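Werkstattbuch, Juli, Sonntag, kurz nach dem Frühstück

Eigentlich wollte ich heute nur den Umschlag beschriften, und jetzt sitze ich doch wieder über dem Klappentext. Also schreibe ich es auf, dann könnt ihr es alle nachlesen und mir am Telefon nicht dreimal dieselbe Frage stellen (Archie, du bist gemeint, du darfst trotzdem anrufen).

Stand der Dinge beim Udby-Buch: Der Roman liegt als Satzdatei vor, der Buchblock ist bis auf das Impressum fertig, und Bimla Prajapati hat ihre Autorinnenvita geschickt. Die ist wunderbar und leider zwei Seiten lang. Sie fängt bei der Großmutter an, die im Hafen von Tuhumury Netze geflickt haben soll, geht über das abgebrochene Studium, die Jahre auf der Fähre und den Umzug nach Udby und endet mit einem Rezept für eingelegte Zitronen. Ich habe sie zweimal gelesen, weil sie so gut ist, und dann den Rotstift geholt. Auf die hintere Klappe passen 500 Zeichen, mit Leerzeichen, und das auch nur, wenn wir auf das Foto verzichten. Das hatte ich ihr gesagt. Sie hatte es auch bestätigt. Na ja.

Erster Versuch, Freihandkürzung am Küchentisch: Großmutter bleibt, Fähre bleibt, Rest raus. Klingt dann wie ein Lexikonartikel über eine Frau, die auf einem Boot geboren wurde. Zweiter Versuch, nur Udby und die Fähre, in der dritten Person: brav, aber man schläft dabei ein. Dritter Versuch mit den Zitronen als letztem Satz, und plötzlich war sie da! Ich glaube, das ist es. »Sie lebt in Udby und legt Zitronen ein.« Mehr muss man über das Jetzt gar nicht wissen. Leider bin ich damit immer noch 30 Zeichen drüber, und jedes Mal, wenn ich irgendwo ein »und« streiche, wird ein Satz hässlich.

Was ich mir für die nächste Vita merken will: gleich zu Anfang fragen, was auf gar keinen Fall fehlen darf. Bimla hätte vermutlich die Großmutter genannt, und ich hätte mir einen halben Vormittag gespart. Ortsnamen fressen außerdem furchtbar viel Platz. Tuhumury allein sind acht Zeichen, und dann will man ja auch noch erklären, wo das liegt.
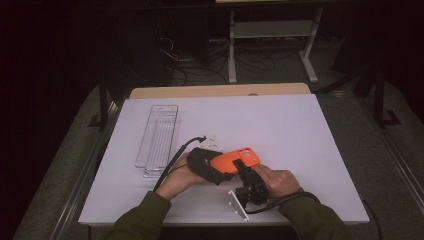

Archie Dow meint übrigens, man solle die Vita in der Ich-Form drucken, das machten jetzt viele. Ich bin dagegen. In der Ich-Form klingt jede Schriftstellerin, als würde sie sich um eine Stelle bewerben, und Bimla schon gar nicht wie sie selbst, die erzählt am Telefon nämlich ganz anders, viel sprunghafter, mit langen Pausen, in denen man Geschirr hört. Die dritte Person hat so etwas Altmodisches, das mag ich bei einem Familienroman. Er hat dann noch vorgeschlagen, beides zu setzen und nebeneinanderzulegen. Kann er gern machen, meine Stimme kennt er.

Zum vorderen Klappentext: Da steht im Moment noch die Fassung aus der Verlagsvorschau, und die verrät den Brief. Das geht nicht. Der Brief kommt in Kapitel 15, bis dahin soll man ruhig glauben, dass der Bruder einfach weggegangen ist. Ich habe den Absatz umgestellt, jetzt endet er damit, dass Grete den Schlüssel zum Bootshaus findet und ihn erst einmal wieder weglegt. Ich finde das spannender als »ein dunkles Familiengeheimnis«, das inzwischen wohl auf jedem zweiten Umschlag steht. Bei der Gelegenheit auch »bewegend« gestrichen und »meisterhaft« ebenfalls. Wenn es jemand meisterhaft findet, soll er es in der Rezension schreiben, da freuen wir uns dann alle sehr.

Papier: Das Muster von Grunemance ist da, das cremefarbene. Fühlt sich gut an, etwas rau, die Schrift steht schön ruhig drauf. Beim Umblättern ist es lauter als das vom letzten Buch, was vermutlich außer mir keinen Menschen stört. Der Feden-Karton für den Umschlag gefällt mir weniger, an der Falz bricht er bei meinem Probestück weiß auf. Kann an mir liegen, ich habe gegen die Faser gefalzt, glaube ich zumindest, auf dem Muster war die Laufrichtung nicht angegeben. Noch einmal mit der Faser probieren, und zwar mit dem Falzbein und nicht mit dem Fingernagel, liebes Ich. Wenn es dann immer noch bricht, nehmen wir den alten Karton, der ist zwar langweiliger, aber er hat uns nie geärgert.

Schrift auf dem Rücken: Titel von oben nach unten, wie gehabt. Prajapati in der kleineren Größe, sonst stößt der Name an das Signet. Ich habe es ausgedruckt, ums Nachbarbuch gewickelt und ins Regal gestellt, von der Tür aus kann man es lesen. Vom Sessel aus auch, aber da hatte ich die Brille auf, das zählt also nur halb.

Nachtrag, nach dem Mittagessen: Bimla hat zurückgerufen. Die Großmutter darf raus! Sie sagt, die stehe sowieso im ganzen Roman, wer sie kennenlernen wolle, müsse eben lesen. Dafür möchte sie, dass die Fähre beim Namen genannt wird, und der Name ist natürlich lang. Ich habe ihn eingesetzt, die Großmutter gestrichen, die Zitronen behalten, und jetzt passt es, mit 2 Zeichen Luft. Ich fasse diesen Text nicht mehr an.

Noch offen:
Impressum, die Zeile mit dem Lektorat fehlt
Widmung: kursiv oder gerade? Bimla fragen
Falzprobe Feden mit der Faser
Archies Ich-Fassung ansehen und freundlich bleiben
Leseprobe für die Buchhandlung in Udby, die wollten das erste Kapitel, ich würde lieber das dritte schicken, da passiert mehr

Die Satzdatei liegt im gemeinsamen Ordner unter dem Arbeitstitel, bitte nichts darin verschieben, solange ich am Impressum sitze.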